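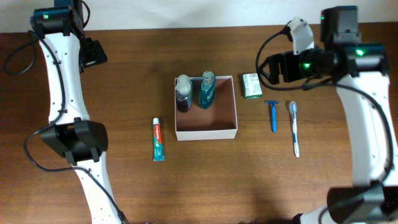 Takeshi Ishida asked that the minutes begin with his objection, which was that a machine able to put a bar of soap in a box at one bench should not be reported to the stores as able to pack orders.

Working Groups > Household and Shop-Floor Tasks > Minutes, March

Print this page | E-mail this page

1. Opening
The chair called the meeting to order at 2:00 p.m. The February minutes were approved with one correction to the spelling of Zoltemon.

2. Packing of toiletries (Mikwood bench)
Members reviewed the two-arm packing task. The items are toothpaste, mouthwash, a second small bottle, soap, a razor and a toothbrush, to be placed in an open white cardboard box. Mikwood reported 188 complete boxes out of 2267 attempts. A box counts as complete only when every item is inside and no person has touched the table.

The razor and the toothbrush remain the hardest items to pick up. Bottles are more dependable, although they are sometimes set down too close to the side of the box. Mr. Ishida's objection was discussed at length. It was agreed that the words "able to pack" will be removed from the draft report and replaced with the completion figures.

3. Household chores
Kuroda presented its notes on folding towels and clearing dishes. Towels of one size were folded acceptably. Mixed laundry was not attempted. The group made no finding on dishes and will wait for the written results.

4. Shop-floor trial at Preltano
Preltano offered one packing station for a supervised trial. The chair asked whether a rate of 75 boxes per shift would be useful to the store. Preltano replied that it would, provided that staff did not have to repack them – a condition Mikwood could not yet accept. The item was held over.

5. Actions
Mikwood to list failures by item.
Kuroda to send the dish results.
Preltano to confirm the box size used at the station.

The meeting closed at 3:40 p.m.

This site uses cookies to remember your settings. Accept | Learn more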